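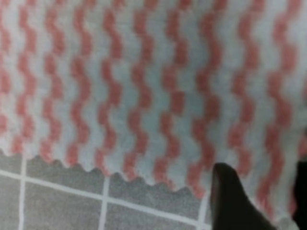
Figura 1. Paño de tejido suave con rayas onduladas en rosa salmón sobre fondo claro.

Proyecto Casari: el paño de cocina como objeto de diseño
Asignatura: Taller de Textil y Uso Cotidiano
Entrega: 23 de diciembre de 2025

Por qué un paño

Cuando propusimos el tema en clase hubo risas, y lo entendemos (¡un paño de limpieza!). Pero llevábamos desde junio buscando un objeto barato y que pasara por nuestras manos todos los días, y cuanto más lo mirábamos más preguntas salían. ¿Quién decide que la raya sea ondulada? ¿Por qué el borde va en zigzag y no con un dobladillo cosido? ¿Qué pasa con el dibujo cuando el pelo se aplasta?

El estampado

El motivo es sencillísimo y nos encanta: bandas rosas que serpentean en curvas pequeñas y regulares, alternadas con bandas claras de ancho parecido. Al dibujarlo a mano para la lámina descubrimos lo difícil que es mantener el ritmo de la onda, porque en cuanto una curva se abre un poco más que la vecina se nota muchísimo. El pelo del tejido ayuda, eso sí. Difumina el límite entre los dos colores y perdona errores que en un algodón liso quedarían a la vista. Probamos el mismo dibujo sobre papel satinado y parecía otro, mucho más duro.

En la biblioteca de muestras Hirus, que el taller nos dejó consultar, hay 300 fichas de tejidos de limpieza. Separamos las que tenían algún tipo de raya y casi todas eran rectas. ¡Las onduladas se reconocían desde la otra punta de la mesa!

El borde

El canto superior está cortado en dientes de sierra y cada punta cae en rosa o en blanco según la raya que le toca. Es un detalle mínimo, pero fue el que más discusión dio en el grupo. Hicimos nuestros propios cortes en retales de 190 mm de lado, unos con tijera recta y otros con tijera dentada, y los frotamos 100 veces contra una baldosa. Los rectos soltaron más pelusa en nuestra prueba, aunque con tan pocos retales no nos atrevemos a generalizar.
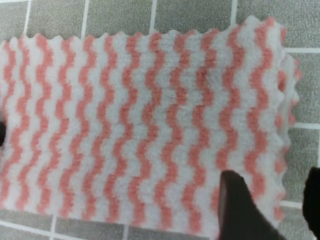 El paño sobre la baldosa

Elegimos un fondo de baldosa gris con juntas blancas para estudiar el color, y fue un acierto: el rosa gana presencia sobre el gris moteado. También nos interesó cómo se comporta el canto derecho, que parece levantarse un poco. De ahí salió nuestra propuesta Fendari, un paño con las esquinas redondeadas y el mismo diente de sierra en todo el contorno. Queda pendiente coser la segunda maqueta y repetir la prueba de frotado con más retales.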